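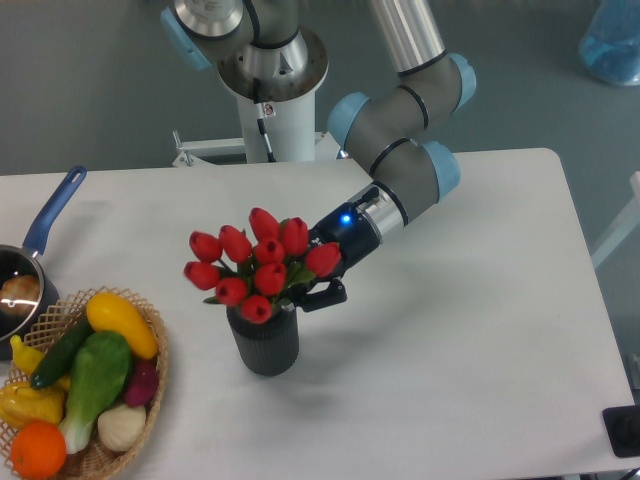 Quelle force de serrage pour des tiges souples sans les écraser, avec une pince deux doigts ?

Le plus bas que la pince accepte, puis on remonte cran par cran jusqu'à ce que ça ne glisse plus au levage. Et vitesse de fermeture au mini, sinon la consigne de force ne sert pas à grand chose.

Zanele Makhubela — lundi 30 avril 2018

Je développe un peu. On compare deux pinces sur le même bras, la deux doigts adaptative et une Kouris à doigts parallèles. Objets : bouquet dans un vase, légumes factices, casserole. Contrôleur Olska pour les deux. Le bouquet c'est de loin le plus pénible. Les tiges bougent entre elles, on croit serrer et ça file.

Premier réglage, prise sous les fleurs, juste au dessus du vase. Force mini, vitesse mini. 15 essais par pince, pas plus, faut aussi que je bosse.

ferrailleur_du_38

15 essais c'est léger. Tu changes un truc à la fois ou tout en même temps ?

Zanele Makhubela

Un à la fois. Force, puis vitesse, puis angle du poignet. La hauteur de prise reste fixe.

bras_casse

Pour moi tu te trompes de combat. La pince on s'en fiche un peu, c'est l'approche qui compte. Si tu arrives par le dessus tu tapes dans les fleurs avant d'avoir touché une tige. Arrive de côté, poignet incliné, et même une pince à 810 balles fait le boulot.

ferrailleur_du_38

Pas d'accord. Avec des mors parallèles de côté tu pousses le paquet avant de le prendre. Une adaptative ça enveloppe. Testé sur des poireaux chez Rurngate, y'a pas photo.

bras_casse

Des poireaux... c'est rigide un poireau.

Zanele Makhubela

Bon du calme. Vous avez un peu raison tous les deux, je vous mets ma procédure et vous me dites où ça cloche.

Étape 1 — dégager le bras du bouquet, ouvrir la pince dans le vide au dessus de la table. Vérifier que les deux doigts répondent avant d'aller toucher quoi que ce soit.

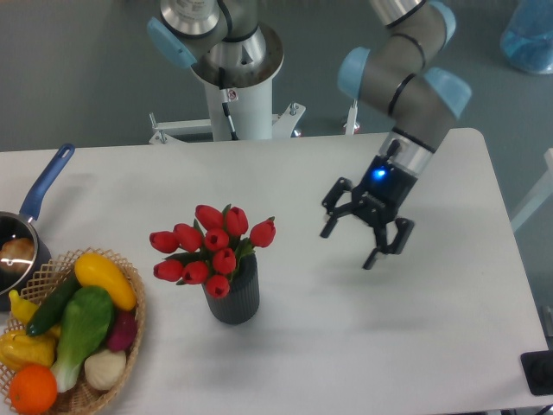
Étape 2 — approche de côté, vitesse réduite, pince ouverte. Arrêt avant contact. Je regarde où passent les doigts par rapport aux feuilles et je corrige à la main si besoin.

Étape 3 — fermeture lente, pause, puis seulement levée.

ollie_vision

Caméra en hauteur uniquement ? Le boîtier de la pince te cache une partie des tiges non ?

Zanele Makhubela

Oui c'est bien le souci. Du dessus je vois les fleurs, les tiges beaucoup moins. J'ai une Ollport à monter au poignet mais le support est pas encore arrivé, juillet si tout va bien.

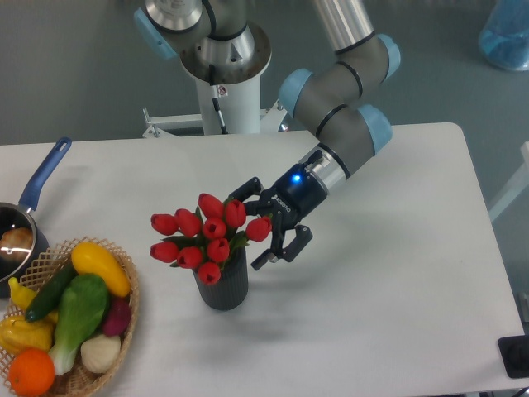

Approche latérale, doigts ouverts contre le bouquet. Pince Robotiq.

bras_casse

Ah voilà, de côté. Merci. Par contre ton doigt du haut part déja dans les tiges alors que l'autre est en dessous, dehors. Je tournerais le poignet pour que les deux arrivent à la même hauteur.

ferrailleur_du_38

Ou tu laisses comme ça et l'adaptative rattrape. C'est fait pour.

bras_casse

Elle rattrape sur un cylindre. Un paquet de tiges c'est pas un cylindre.

Zanele Makhubela

Je vais tester les deux orientations. Pour la Kouris j'ai 12 prises tenues sur 15, l'autre série est pas finie, donc je conclus rien. Si quelqu'un a des doigts imprimés un peu souples à me conseiller je prends, les patins d'origine me paraissent durs pour du végétal.

ollie_vision

TPU, évite trop dur. Et garde la casserole pour la fin, le manche c'est un autre sujet.

Contact — Mentions légales — © 2018 — Haut de page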